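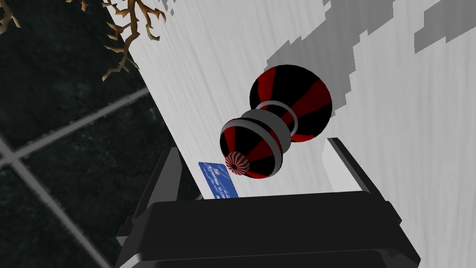
Places > Manor houses > Ekcombe Manor

Last updated: March 15, 2024

Ekcombe Manor is a former country house near the village of Dristcombe, now used for exhibitions, talks and a summer concert season. Two storeys, plain front, slate roof, small walled yard to the north. Most of the present building is eighteenth century, though the cellars are older and nobody has dated them properly. Inside, the rule since the last refit has been light against dark — the sort of contrast seen here between the white surface with its fine light-grey streaks and the dark, faintly speckled floor beside it. The older rooms upstairs don't follow it and are still brown.

History
A house at Ekcombe is mentioned in parish papers before the present one, but only in passing. Burnt, or partly burnt, then rebuilt on the same footings. The family who rebuilt it sold up after three generations. Then a school, then a grain store in wartime, then empty. The west wing was pulled down in the 1950s for its stone, some of which can still be found in field walls towards Dristcombe. The parish bought what was left in 1971, with a roof grant that covered less than half the work.

Sources for the school years are poor. One register survives, with 23 names in it, and a bundle of coal bills. The often repeated story that the house was once a hospital seems to come from a mistake in an old guidebook — there was a hospital, but at the next manor down the valley.

Building
The plan is a simple one: hall in the middle, two rooms either side, stair at the back. The stair is the best thing in the house and is thought to have been brought from elsewhere, as it doesn't quite fit and the top step is short. Plaster ceilings in the two front rooms, the one on the left much repaired. The cellars run under the east half only.
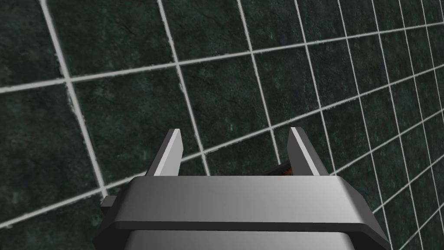 The outbuildings are mostly gone. A stable remains and is used for chairs, stage parts and the piano when the hall is needed for something else. The dovecote shown on early maps has left no trace above ground, a short dig in the yard found a wall that might of belonged to it.

Concerts and exhibitions
The concert season runs through July, normally 6 evenings. It is played by the Sumero ensemble and guests, mainly chamber music, with one evening given over to local choirs. The hall seats fewer than a hundred so the choir evening is held outdoors in the yard, weather allowing, and can draw some 400 people.

Exhibitions change 4 times a year. Past subjects include maps of the valley, church needlework and posters from the old Dristcombe cinema. The cinema show was the best attended and was brought back the year after by request.

Publications
The manor has one full length history, issued by the Qiu press and launched in an interval at one of the July concerts. It covers the house up to the parish purchase. Good on the building accounts, thin on the school. A shorter guide is sold at the door. The two dont agree on when the west wing went — the guide gives a date two years later than the book, no source given.

Access
Open for exhibitions and events only. Ground floor is level from the yard entrance, upper floor by stairs. Cellars closed.

See also
Dristcombe
Dristcombe cinema
Manor houses with lost wings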